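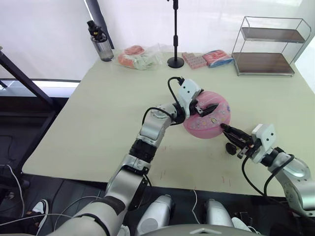 Pink plate with the little printed figures, on the back room table.

BACK ROOM TABLE — PLEASE READ

Quick one this month, I have 2 other items to write before the print run and the Lullitz copier is acting up again.

The long table in the back room. It has become the place where everything lands. Water bottle, snacks, a bag of something, the mic stand. Then a group comes in to sit down and spends the first stretch of their time moving other people's stuff onto chairs. Then it doesn't go back. Then I get emails.

So, starting now:

Things that live on the table go along the wall side, in one row. Mic stand can stay up, it is a pain to fold and the base scratches the floor when people drag it. Front of the table stays clear for whoever has the room. Bottles with the cap ON. Screwed on, not resting on. Barreto Hall got a warped tabletop in February from a leaky bottle left over a weekend and we do not want to buy another table, they are not cheap and the delivery fee is worse.

Food. Wrapped is fine. Open is not fine. Clear bags are great, keep using those, saves opening six things to find the crackers. If you leave a bag there at the end of your session it goes in the Cisterer cabinet, bottom shelf, and at the end of the month the bottom shelf gets emptied. No exceptions, sorry, yes even the good cookies.

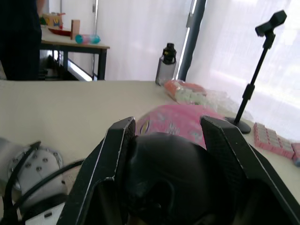
Also on the subject of bags — write your group name on them. Marker is in the drawer. If the marker is not in the drawer, please put it back in the drawer.

Plates next. We keep getting asked can we use the ones from the kitchen. Yes but they get washed by you and go back to the same shelf, not the drying rack, the rack belongs to the Tuesday lunch people and they have been very patient. Plates found on the table will go in the lost and found with the umbrellas.
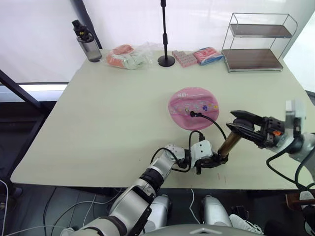 Pink and puffy, flowers around the middle.

Small stuff is the real problem. Pouches, tubes, packets, tissues, cords. Individually no big deal, all together it looks like somebody's glove compartment. Bernardo Patrício has put a shallow tray on the windowsill by the door for anything smaller than your hand. Use the tray. Take your things out of teh tray when you go home.

Cords. Please don't leave one lying across the middle of the table when you're finished with it. Coil it, tie it, hang it on the hook. The hooks are the Dristell ones, they hold fine, the one that fell had been put up with tape and has been redone with a proper screw. 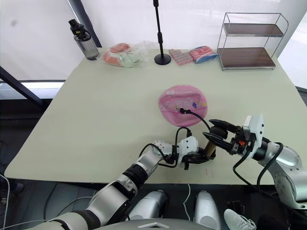 Back row: bottle, bag, mic stand, then the pink packs. Small round pouch up front.

The tabletop itself. There are scuffs and some thin reddish marks toward the front. I tried dish soap on a corner, no luck so far. Do not go at it with the scratchy side of the sponge!! A damp cloth and leave it. If anybody has gotten red marks off a pale table before, tell me what you used and I'll try it somewhere it won't show.

Room sign-up sheet is on the door, new one goes up on the 29th, old one comes down on the 30th so copy your slots over in between. Door code hasn't changed. If you're stuck outside call the desk, extension 3522, let it ring a while, we are sometimes down the hall.

Missing item claims, same extension. Describe it before you come over pls, we have a lot of water bottles with black caps.

Next month: the chairs.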